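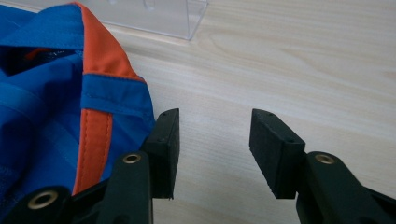
淡い色の木の天板に置かれた、オレンジ色の縁取りのある青い合成繊維の衣類

卓上たたみ(たくじょうたたみ)は、衣類を机、作業台などの水平な天板の上に広げ、または置いた状態から、所定の形に折りたたむ方法の総称である。床や畳の上で行う平場たたみ、手に持ったまま空中で行う宙たたみと区別される。家庭のほか、貸し衣装、運動用品の貸し出し、縫製工場の仕上げ工程などで用いられる。本項では主に、合成繊維の薄手衣類で、襟ぐりや帯状部分に配色の縁取りを持つものの扱いについて述べる。

目次
1 用語
2 対象となる衣類
3 縁取りと帯状部分
4 手順
5 天板
6 しわと折り癖
7 収納
8 現場での例
9 関連項目

用語

「たたみ」は折る動作と、折った結果の形の両方を指す。結果の形を特に区別する場合は「たたみ形」という。折る前に衣類を平らにする動作は「展開」、布面の空気としわを外側へ送る動作は「払い」と呼ばれる。展開の前の、丸まったり重なったりしたままの状態は「塊置き」といい、洗濯や着用のあとに机へ移された衣類の多くはこの状態にある。
折り線のうち、たたみ形の外周になるものを外線、内部に隠れるものを内線という。外線は目に付きやすく、重ねたときの高さにも影響するため、縫い目の厚い箇所と重ならない位置に取るのが原則とされる。

対象となる衣類

綿の衣類は布どうしの摩擦が大きく、折った位置が保たれやすい。一方、ポリエステルやナイロンの平滑な生地は滑りやすく、わずかな光沢を持つものほど、たたみ形が自重で開く傾向がある。薄手で張りのある生地では、折り返した部分が反発して浮き上がることもある。
合成繊維の生地は表裏の見分けが難しい場合がある。判別には縫い代の有無、品質表示の位置、縁取りの幅の違いなどを用いる。縁取りのある衣類では、裏側の始末の色が襟ぐりの内側からのぞくことがあり、塊置きの状態でも裏表を知る手掛かりとなる。ただし、裏地を同色で仕立てたものや、両面で着用する設計のものには当てはまらない。

縁取りと帯状部分

縁取りは、裁ち端を別布でくるむか、別布を縫い合わせて端を構成したものをいう。襟ぐり、袖ぐり、裾、前端に用いられ、端のほつれと伸びを防ぐ。本体の青に対してオレンジ色を配するような、色相の離れた組み合わせは、形の輪郭を明瞭にする効果がある。たたむ作業でも、輪郭が見分けやすいことから左右の合わせの基準として使われる。
曲線の縁取りには、布目に対して斜めに裁ったバイアス布がよく使われる。バイアス布は曲線に沿いやすい反面、引くと伸びるため、襟ぐりの一点をつまんで衣類全体を持ち上げる扱いは避けられる。幅の広い縁取りは本体より厚く、曲げに対する抵抗も大きい。この部分に鋭い折り目を付けると、本体の布が先に逃げ、折り線の脇に細かいしわが集まる。
帯状部分には、肩ひも、ループ、ベルト通し、補強の当て布などがある。上下の端に縫い目を通したものは、本体との間に段差を生じる。両端だけを縫い留めたループは本体から浮くため、たたむ際に指や他の衣類の端が入りやすい。細い縦の縁取りがこれに接する箇所では縫い代が集まり、衣類の中で最も厚い点になることがある。

手順

手順は衣類の形により異なるが、襟ぐりのある上衣では次の順が一般的である。

一、塊置きの衣類から開口部を探す。生地の暗く落ち込んだ部分をたどり、襟ぐり、袖ぐり、裾のいずれであるかを確かめる。
二、縁取りに沿って指をずらし、両肩に当たる位置を取る。縁取りのねじれは、この段階で戻す。
三、背面を上にして展開する。前面を上にする流儀もあり、胸部に印刷のある衣類では背面を上にする方法が多い。
四、中心から端へ払う。縁取りの上は押さえるだけとし、引き伸ばさない。
五、左右の脇を中心側へ折る。帯状部分がある場合は、先に本体へ沿わせて平らにする。
六、裾を襟ぐりの方向へ折り上げ、必要に応じて再度折る。
七、全体を返し、襟ぐりの形を整える。

払いの強さは生地によって変える。薄い合成繊維では手のひら全体を低く滑らせ、指先を立てない。静電気を帯びた布は天板や隣の布に付くため、展開の途中で一度端を持ち上げ、置き直す方法がとられる。
袖のない衣類では五の工程を省略し、中心線で二つに折る簡略法がある。簡略法は速いが、襟ぐりの縁取りを中央で折るため、長期の保管には向かない。

天板

卓上たたみの天板には、衣類の展開寸法を収める広さ、布が引っ掛からない平滑さ、払いの力で動かない安定が求められる。高さは、立って作業する場合、肘を軽く曲げた手が自然に届く位置が目安となる。低い天板では前かがみの姿勢が続き、高い天板では肩が上がって払いの力が不均一になる。
表面の色は、布との区別に関係する。白い天板は淡色の衣類の端を見失いやすく、黒い天板は糸くずが目立つ。淡い木目の天板はその中間にあり、濃い青やオレンジ色のような彩度の高い布の輪郭を見分けやすい。木目の筋は、方向がそろっていれば折り線を合わせる目安にもなるが、ゆるく波打つ木目では正確な基準にはならない。この場合は天板の縁を基準とする。

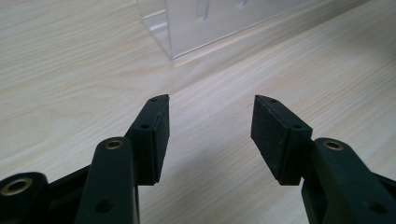 仕上げの光沢も作業性に影響する。つやの強い面は照明を映し込み、薄い布の浅いしわを見えにくくする。つやを抑えた面では光が散り、布面の陰影を読み取りやすい。照明は真上の一灯より、斜め上からの拡散光がよいとされる。しわの稜線に沿って弱い影が生じ、払いの残りを確認できるためである。
天板の手入れは乾拭きを基本とする。油分や洗剤が残ると合成繊維に移り、輪じみの原因となる。水拭きのあとは完全に乾かしてから布を置く。端部のささくれや欠けは糸引きを起こすので、使用前に手で触れて確かめ、必要なら研磨または当て布で保護する。
布製の敷物を用いる場合がある。敷物は滑りやすい衣類の移動を抑えるが、摩擦が大きすぎると払いの際に下側の布だけが残り、上下の層がずれる。薄手のフェルトや目の詰まった綿布が使われ、起毛の長いものは避けられる。

しわと折り癖

しわは、布が無秩序に曲げられて生じる不規則な線であり、折り癖は同じ位置で繰り返し折られた結果として残る線である。塊置きの衣類には、ねじれの方向に沿った斜めのしわが現れやすい。衣類の重みが一方の端に集まると、しわは厚い縫い目や帯状部分を起点に放射状に伸びる。
合成繊維はしわが付きにくいとされるが、熱が加わった状態で圧縮されると形が固定され、常温の払いでは除けなくなる。乾燥機を使用した衣類は、温度が下がる前に展開しておくことが望ましい。アイロンを使う場合は品質表示の指定に従い、縁取りと本体で素材が異なるときは、耐熱性の低い方に温度を合わせる。
折り癖の対策として、たたむたびに外線の位置を少しずらす方法がある。縁取りのある襟ぐりでは、内側に薄紙や丸めた布を入れ、曲線を保ったまま折る。この詰め物を襟芯と呼ぶこともあるが、縫製用語の襟芯とは別のものである。

収納

たたみ形は、平積み、立て収納、巻き収納のいずれを採るかによって決まる。平積みは折り数が少なく、外線への負荷が軽い。ただし滑りやすい生地を重ねると山が崩れるため、縁取りの厚い側を交互に置いて高さをそろえる。立て収納は取り出しやすいが、薄手の合成繊維は自立しにくく、仕切りを要する。巻き収納は折り癖を避けられる反面、帯状部分が巻きの内側で段差となり、その形が隣の層に写ることがある。
配色の強い衣類は、湿ったまま淡色の布と重ねると色移りの可能性がある。特に濃色の縁取りは、本体と別の染色工程を経ていることがあり、本体の堅牢度だけでは判断できない。保管前に十分に乾燥させ、初回の洗濯が済むまでは他の色と分けておく。

現場での例

運動着の貸し出しを行うCavowでは、作業手引に「縁先」と呼ばれる手順を置いている。塊置きの衣類から最初に縁取りを探し、これを基準に展開するもので、襟ぐりの向きを確かめてから本体を動かす。保有する757着は色の組み合わせ別に棚へ分けられ、たたみ形の外形寸法は全品目で統一されている。
縫製業のKamskaは、仕上げ工程の天板をつやのある化粧面から、つや消しの淡色面に改めた。同社の作業基準では、縁取りを持つ上衣の平積みは9着までとし、それを超える場合は間に厚紙を挟む。厚紙は縁取りの段差が下の層に写るのを防ぐもので、角を丸く落として用いる。
貸し衣装のArriagaは、奥行きの異なる2種類の作業台を使い分ける。狭い台は袖のない衣類と小物、広い台は長袖の上衣と外衣に充てられる。収納用品のClilellが作成した折り型の寸法表は、ほぼ300の品目を収めるが、帯状部分の厚みは寸法に含めず、別欄に注記している。

これらの運用は各事業者の生地と棚の条件に依存し、家庭での方法とは必ずしも一致しない。家庭では棚の寸法から逆算してたたみ形の幅を決め、長さは折り数で調整する方法が広く行われている。

関連項目

平場たたみ
宙たたみ
バイアス布
縁取り(服飾)
作業台
品質表示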